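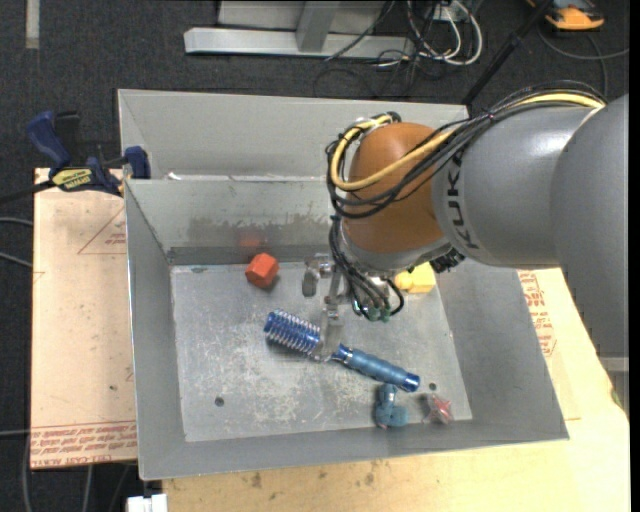
Day two of the walk and my legs still work! I got out of Arkden just after six, while the lanes were cool and the cows were still lying down, and took the long way over the ridge instead of the road. So glad I did. My hair was a complete bird's nest by the top (wind from every side) and all I could think of was a hairbrush, any hairbrush, a plain blue one like that would have done me fine. Mine is at home on the bathroom shelf, of course.

Thursday, August 16, 2018, and the heather is out all the way along. Purple for miles, and bees so loud I stopped twice just to listen. The marker stone says 2,020 feet, my highest yet on this trip – I ate both my cheese rolls next to it and felt like a queen.

Then down through the woods to Hestilitz, which took 3 hours and both knees. Wild raspberries the whole last stretch! I must have eaten a pint. The creek was low enough to cross on the rocks, and I only got one boot wet.

Supper was bean soup and dark bread, second helping included. I've been looking forward to this week since January, when I had the map spread out on the kitchen floor and snow up to the window sill. Tomorrow is the lake path to Pleten, nice and flat. Need to buy moleskin for the left heel first, and more cheese.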